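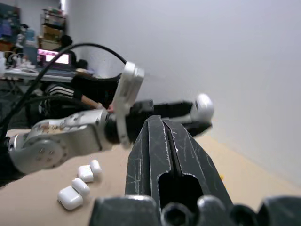
Small white item held over the tabletop, from the Kover earbud set.

Kover earbuds and cases, version 11
Last edited 2022-06-14

What is in the set

Kover is a set of 1000 still pictures of wireless earbuds and their charging cases on a table, with a label file. The items are small, white and glossy, and they look alike from most sides. The set was put together for people who need to tell such things apart when they are lying loose, tipped over or partly hidden.

Of the 1000 pictures, 797 have at least one case marked in the label file, and 418 have at least one loose earbud marked. Many have both, so the two numbers overlap.

The objects

Cases. White, glossy, rounded corners. They are labeled "case" whatever side they rest on. We did not label the brand. If the lid is open, the note column says "open". If it can't be told, the note column is left blank.

Earbuds. White, with a small rounded head and a short stem. One label, "bud", for all of them. The stem direction is given as one of eight compass points, with north toward the wall. Where only the head shows, the direction is "unknown".

Bin. A yellow plastic parts bin with an open top and a sloped front lip, the kind that stacks. Cases belong in it. It tends to get nudged as things are set down, so please do not treat its position as fixed between pictures.

Tray. A flat tray with two compartments, one cyan-blue and one red, both with low raised walls. The blue one is called "rear" and the red one "front" in the label file, even in pictures where the tray has been turned. Earbuds belong in the tray.

The table

The work surface is two tables pushed together. The seam between them shows up as a thin dark line, and earlier versions had a few places where it was outlined as an object by mistake. Those were taken out in version 9. The wall behind is plain. Light on the tabletop is uneven from one view to the next, and the same surface can look tan in one picture and close to cream in another. We left the colors as they came and did no white balance. 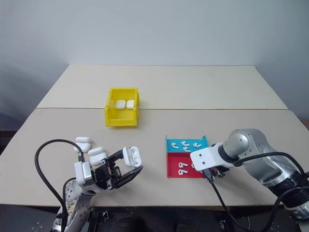 Agnese Sepp asked, after reading an early copy of this file, why left and right earbuds share one label when anyone packing them would have to keep pairs together. She would have split them from the start and put up with the extra work. Her point is fair for packing. We tried it on a small batch and two people labeling the same picture disagreed too often, mostly on buds lying head down. The single label stays for now. Anyone who wants to add a left/right column is welcome to, and the file has room for it after "direction".

How labels were made

Each picture was outlined by one person and checked by a second. Kalliopi Koutsoukos settled the cases where they did not agree. Outlines follow the visible edge only – nothing is guessed behind a bin wall or another object. Shadows and reflections are left out, which takes some care with glossy white plastic on a pale surface.

An item counts as "in the bin" or "in the tray" when it is resting inside the walls. Items still held are marked "held" and get no container. Items lying across a tray wall get the compartment that holds the head of the earbud.

Files

images/ holds the pictures, numbered from 0001 to 1000.
labels.csv has one row per item: picture number, label, container, direction, note.
outlines.json has the outlines, keyed to the row numbers in labels.csv.
changes.txt lists what was fixed in each version.

Known problems

Blur. Items being moved are often soft at the edges. The outline then takes in the whole smear, and the note says "blur". Leave these rows out if you need exact sizes.

Size. There is no ruler or scale card in the set. Please do not work out real dimensions from it.

White on white. A case held in front of the wall can be hard to find at thumbnail size. View it full size before reporting a missing label.

Variety. All the cases and earbuds are white. A model trained only on this set should not be expected to find black ones. The Psarras set has darker items and uses the same column names, so the two can be joined. Its tray compartments are named left and right, though, and need renaming first.

Reporting mistakes

Send the picture number and the row number, with a line on what is wrong. Fixes are collected and go out with the next version, planned for October.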